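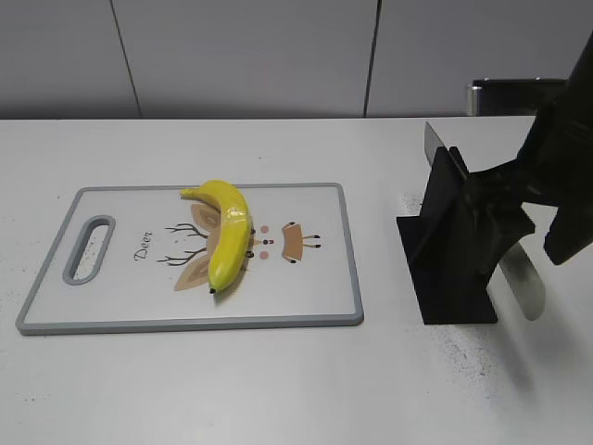
Lunch grant: where we are, Thursday, March 24, 2022

Of the 3484 dollars paid in December, roughly half is spent. Wana says its new menu cut food waste by 15 percent. I doubt it. Their count leaves out two of the three schools, and Vusitz never weighed a thing before the change.
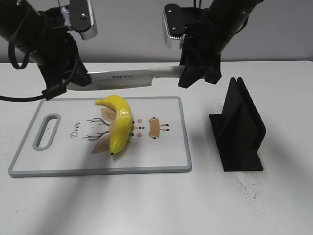
White table, with a kitchen knife held across the upper middle.

Gaspard Collet wants to add Nartey next term. I would hold off - we still have no milk bills from Vusitz, and the parent survey drew 15 replies. Please keep the second payment back until Iveta Bednárik has the bills.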